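Hardware Maintenance, Unit 3: Seating a Processor
Notes for Sat 9 July -- instructor Tiziana Russo

Read before you come in. The Brophy workbook covers the same ground in 20 pages, and I'd skip most of them. Its chapter on "feeling the chip settle" has probably bent more contacts than it has saved.

What I want you to doubt

The first thing is the claim that a processor can only go in one way. It can only go in correctly one way. A chip turned a quarter will still lie on top of the socket looking almost right, and the load plate will still come down if you lean on it. Look for the corner marking and the notches, then look again.

Second, paste. Magnus Innes ran the Gridow comparison with last November's group and got a nice chart out of it. I have seen the chart. I have not seen the room temperature written down anywhere, so I don't teach from it. A small dab in the middle is fine until someone shows me better numbers.

Third, wrist straps. Wear one. I'm less convinced by the Tindent mats, which everybody buys and hardly anyone clips to ground.

Order of work

Power off, cord out, case flat on the bench. Cooler off before anything else. Lift the load lever and swing the plate all the way back -- halfway is how it drops on your fingers. Hold the chip by its edges. Lower it straight down and let go. Don't slide it to "find" the position. If it isn't level, pick it up and start over. Keep spare chips in a tray pocket and off the bare bench.

Dell board with the socket empty and the plate swung open; Intel processor in its holder pocket.
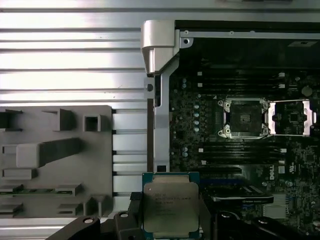
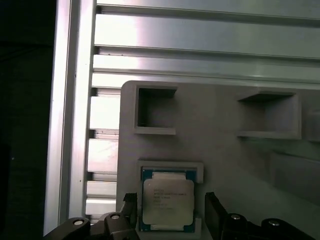
Closing the plate takes more force than people expect, and the workbook's phrase "gentle pressure" is no help at all. Some resistance in the lever is normal. A chip that rocks before you close it is not.

When the machine posts, write down what the setup screen says and don't stop there. A successful boot tells you that it booted. Check that all the memory is listed, since a bad contact under the chip can show up as a missing stick and people go off and replace good memory. The Erell checklist leaves this step out. Add it by hand under line 3.

Bring the checklist, a pencil and your own strap.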